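Hadville Community Help
Home and Laundry

Red garments and pale items: is separate washing still required?
Posted by Arsalan Afridi, June 3, 2024

I should be grateful for guidance on the washing of red cotton. Our household has moved to a smaller machine and we would prefer to combine loads where it is safe to do so. The items concerned are of the kind shown: red, white and pale pink.

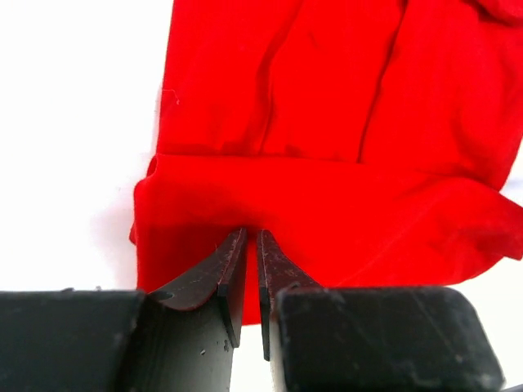
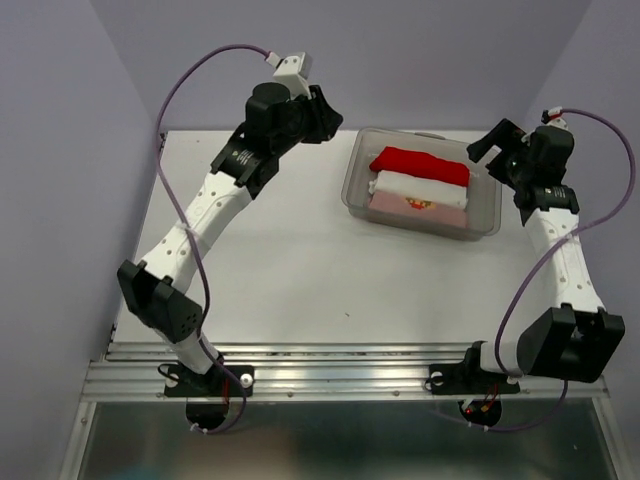
Replies (2)

Aqeel Naqvi
Member, Welholm branch

New red items should be washed alone until they no longer release dye. The following test may be carried out before any mixed load.

Dampen an inside seam with warm water and press a clean white cloth against it firmly. If colour transfers to the cloth, the item must be kept apart. If none does, it may join other dark or bright colours at 30 degrees or below. I would still not place it with whites. A seam test tells you how the dye behaves under light pressure, and a full wash is a harsher matter.

Pale pink is often treated as a colour and put in with red. It should be grouped with the whites or washed with other pastels, as any stray dye will show on it plainly. Printed items are to be turned inside out.

Where dye has already run, do not tumble dry. Keep the affected items wet and wash them again promptly with an oxygen-based stain remover, following the quantities on the packet. Wool and silk are excluded from this advice.

Members in Welholm may also wish to note that the Sial launderette on Trudell Road altered its prices in April. A small load is now 255 and the service wash is 300. The notice in the window still gives the old figure of 200.

Sial Household Desk

Please refer to the care label. Colour catcher sheets are available at the counter. We cannot accept responsibility for mixed loads.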